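Reading time: 5 minutes
July 2026, by Nelli Kemppainen

Visit to the Šimkus open day: project report, service robotics option

Our group went to the open day at Šimkus as part of the second-year automation project. The group was Houda El-Sayed, Mawar Mandagi, Évan Besnard and me. We had to watch one demonstration closely, talk to the people running it and write up what we learned for our own gripper design, which we started in April.

The building is at the far end of Drerumden, past the bus depot, and the walk from the stop takes longer than the map says. We signed in at the desk and were given a programme with nine demonstrations on it. Most of them were industrial: pallet stacking, a bottling line, a welding cell behind glass. We chose the household session, as our own project is on handling objects made for people's hands.

The session was led by Sanaa El Sherbiny, who works on control for two-armed robots. She began with a short talk on why cleaning jobs are hard to automate. A robot vacuum avoids the problem by being a different tool altogether. An arm that has to use an ordinary broom must deal with a long handle, a soft end and a floor that pushes back. She said the sweeping controller is called Pluron and that they have been working on it for two years. The part that plans the grip is separate and is called Gonell.

After the talk we watched the sweeping task. One arm holds the dustpan by its red handle and keeps it down on the tiles, and the other arm has the broom. The spot was a doorway between a tiled floor and a room with plastic sheeting and a few magnetic toy tiles on it, so there was a threshold to work near and not much space on either side. Houda made notes on the grip and I made notes on the arms. 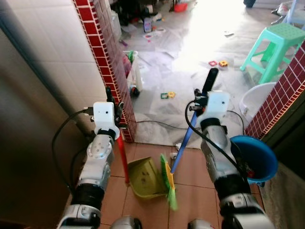 Why use two arms when the dustpan could be fixed to the floor? The pan has to meet the bristles wherever the dirt is, so it needs to be moved and held at the right angle for each stroke.

We asked Sanaa about the grip on the broom. She said the hardest thing is rotation. A round handle can turn inside the fingers without sliding along them, and then the broom head is no longer flat even though the gripper has not let go. Their answer is to grip hard and to check the angle between strokes. Évan asked if they had tried a handle with flat sides. They had, and it made things easier, but they went back to shop-bought tools on purpose.

Mawar asked how the robot learns the stroke. A person guides the arms through it first and the movements are recorded. The set used for this task has 496 recordings, made over nine weeks. Sanaa said the early ones were the least useful, as the operators were still learning too and changed their style from one to the next. They now ask each new operator to practise before anything is kept.

What we took from it for our project

Our gripper has smooth pads. We had tested it on boxes and a mug, and neither of those twists much. Back in the lab we tried it on a mop handle and it turned in the pads at once when Houda pushed the other end. We have ordered rubber sheet in two thicknesses and will repeat the test with both.

We had also planned to run the cable straight down the arm. Mawar thinks we should leave more slack at the wrist, and we have changed the drawing.

One thing we did not find out is how they measure a good sweep. There was a queue for questions and we had to be at the welding cell by then. I have emailed to ask and will add the reply to the appendix if it comes before the hand-in date. The test sheets for the mop handle are in Évan's folder, and the cost of the rubber is in the budget table.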